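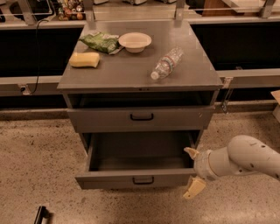 Is it any good on drawers, or does it only do cups and blocks like every other kit at this price? A reader sent me that one after my first post on the Dosel home tasks pack, and fair enough too, because I'd spent most of that post moaning about the installer.

So, drawers! Drawers are the reason I bought it. The Dosel pack is software plus a set of soft fingertips that push onto the gripper you already own (check the fit list first, mine was on there but only just). I got it from Yusof, the little robotics shop in Drarnivstead, for $233 with the tips included. There's a bigger bundle at $512 that adds a wrist sensor and phone support, and I can't tell you much about that one as I've never had it out of the box at the shop.

You teach it a drawer by guiding the arm through the pull a few times, then giving the drawer a name in the app. After that you can just pick "lower drawer, open" from the list. My favourite bit is that it doesn't only go for the handle. If a drawer's already out it'll work from the side wall, with one finger inside and one outside, and it's a lot gentler on the runners than I was expecting. Grondex, the pack I had before, wanted the handle every single time and sulked if it couldn't see it.

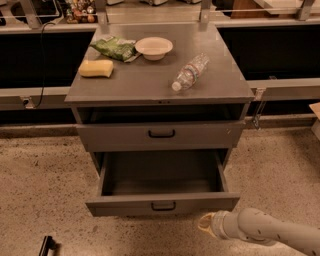 Open drawer task on a two-drawer metal cabinet, arm working from the right.

The pack also lets you leave things sitting on top of whatever it's working on. With Grondex I had to clear the lot before each session, so this has been a treat. You mark the top as "leave alone" in the app and it plans its way round. Clear plastic still gives it grief on my setup when the light is bad — bottles mostly — and I've ended up switching a lamp on after 4 pm. Bowls and sponges it picks out without any fuss.

Things I'd change. The app forgets the speed setting whenever you rename a drawer, which is maddening. The fingertips are pale and they show every bit of grime (mine were a disgrace inside a month, though they wash up fine in soapy water). And the manual runs to 42 pages with the emergency stop section near the back, so go and read that first, please, before you plug anything in.

Support has been good. I wrote to them in April about a tip that had split along the seam and the new pair came in the post with no argument. The tips are covered for 90 days and the software gets free updates for as long as you're on the current version. Spares are sold in pairs, and Yusof keeps them behind the counter, so ask.

Would I buy it again? Yep. If all you want is picking up and putting down, Grondex is cheaper and it'll do you. For cupboards and drawers I'd go the Dosel, and I'd get the smaller bundle to start with and put the rest towards a second set of tips.

In stock at Yusof, Drarnivstead. Pick up or post.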